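Categories: Electric cars > Batteries and charging > Cold weather

Range drops a lot when it's cold, is my battery going bad?

Posted by Akach, 2 April 2020

I bought a used electric hatchback in November with 92 percent battery health on the dealer's report. Over the winter my range fell by almost a third. I drive from Prekdale to Clutport and back for work, mostly highway, and park outside. The car has no heat pump. I have put around 2,000 miles on it.

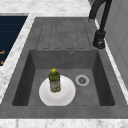
Charging is from a regular wall outlet overnight. The cable goes through the kitchen window, across the room from the gray sink with the grooved drainboard, so I can't leave it plugged in when it rains. Some mornings the car has not reached the limit I set. Is the pack wearing out, or is this normal? The dealer wants to charge me for another battery test and I would like to know if it's worth paying for.

Kwan

Sounds normal to me. Resistance heaters use a lot of power and highway driving makes it worse. Check the range again once it has been mild for a couple of weeks. If the number comes back up, the pack is fine. Also check your tire pressure. Mine were 5 psi low after the winter and I hadn't noticed.
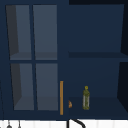
Akach: Thanks. Tires were low too, now fixed. I do use the cabin heat on full most of the way. Would the heated seats alone make a real difference?

Kwan

Yes, the seats use very little compared to the heater. Warm the cabin while the car is still plugged in, then turn the heat down and use the seats. On a wall outlet the preheating may pull more than the outlet gives, so you could lose a percent or 2 before you leave.
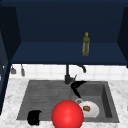
I would skip the paid test for now. Charge to full, reset the trip meter, drive your usual route and write down the miles and the percent used. Do it again in warmer weather and compare. The estimate on the dash is based on your recent driving, so don't go by that alone.

voltwagon_dad

Get a real charger put in. Running a cord through a window is a bad idea, rain or not. I had the same car and sold it, never liked the seats.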